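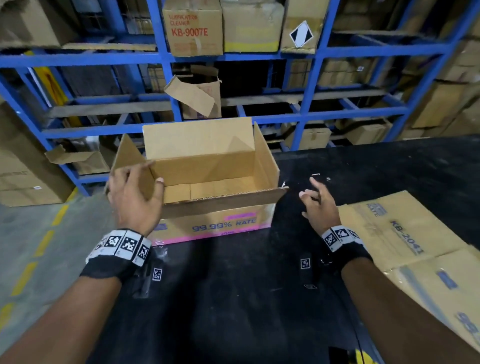
FROM THE PACKING BENCH: THE BOX SITUATION

By now most of you have walked past the Fevenberg stockroom and noticed that the pile of used cartons has developed ambitions. It began in February as a modest stack beside the racking. It has since acquired a second stack, and somebody in purchasing has asked whether it needs its own line in the inventory.

The answer is no, but it does need flattening. Since the Plekon returns began coming back to us in their original cartons, we have been reusing whatever is fit to reuse and breaking down the rest. Shirin Heydari has taken charge of this, mainly by being the last person to leave the meeting. Her house rules follow, lightly edited for language.

Cut the tape before you pull. A carton that has been torn open by an impatient person is no good to anyone, and the flaps never sit square again. Blade shallow, along the seam, please.

Open all the flaps and look inside. Then look again in the corners. Last month we came within a minute of recycling a perfectly good Noker invoice, along with the customer's only copy of the packing list.

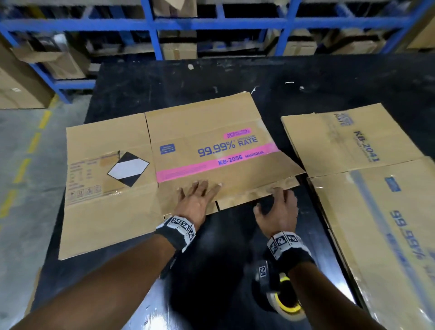

Once the thing is down, lean on it. Use a whole hand and go over the creases, or it will slowly rise again while you're at lunch. Shirin says a stack of 11 properly pressed cartons takes up less room than two lazy ones, and she has offered to prove this to anyone who doubts her. So far there have been no takers.

Keep the same sizes together. Printed codes are there to help, and the KB-2041s do not want to live with the KB-2056s, however well they seem to get along on the bench. If the old tape is still holding, leave it. If it's lifting, peel it off and put it in the bin, which is the gray thing eight feet from where most of the tape currently ends up.

Anything crushed or split goes to Jalali for recycling. They will collect once we have around 400 pieces, a number that sounded absurd when we signed the agreement and now looks like a good morning's work.

Tape dispensers go back on their hooks at the end of the shift. We own more of them than we have ever been able to find.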